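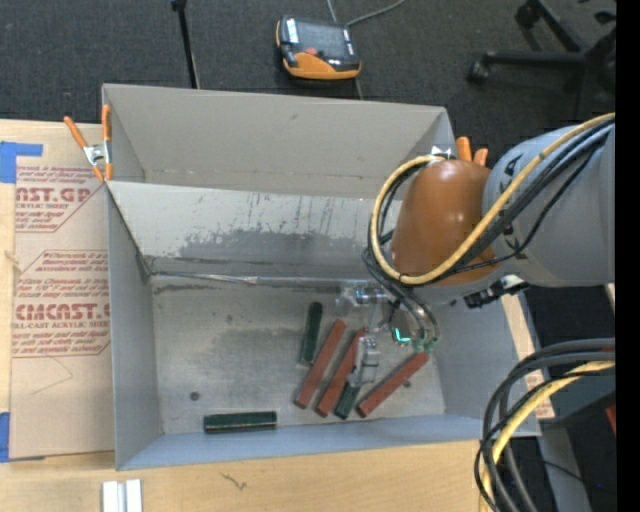 Storage bins with a sloped panel are sold for small parts that would otherwise collect in the corners. The slope moves parts toward the floor of the bin, where they can be reached from above. Long blocks still settle at any angle: of the six red and green ones on the metal floor, one green block lies by itself near the wall at the lower left, and the others are grouped farther up. The questions below come from Zelgate customers who store blocks, bar offcuts and similar stock in open-topped bins.

Does scuffing on the sloped panel matter?
Vertical scratches and dark gray patches are normal wear. Run a cloth down the panel. If it snags, the surface has a burr and should be dressed with fine abrasive. Otherwise leave it alone.

What is the load limit?
A standard bin is rated for 159 pounds, evenly spread. Do not count the bin itself toward this figure.

Can two colors of block share one bin?
Yes, if the blocks have the same cross section and the colors are easy to tell apart. Blocks of different sizes should go in separate bins — short ones end up under long ones and get missed at stock check.

How do I clean the floor of the bin?
Empty it, vacuum, then wipe with a damp cloth and mild soap. Dry it fully before refilling. Bleach and chlorine cleaners will mark the metal. Small dark spots that remain after wiping can be rubbed with a nylon pad.

Can the bin stand directly on a wooden bench?
Yes. Use the four adhesive pads supplied. Without them the base will print a line into softwood within a few months.

Is the seam at the foot of the slope sealed?
No. Fine dust can work its way through. For powders or granules, order liner 233, which covers the slope and floor in one piece.

Are replacement panels available?
Panels and liners for current bins are kept in stock. Panels for bins made by Jomik were discontinued in March. Contact Halina Wilczyńska in the parts office with the outside width of the bin, and she will check whether a current panel can be trimmed to fit.

Last revised 20 May 2025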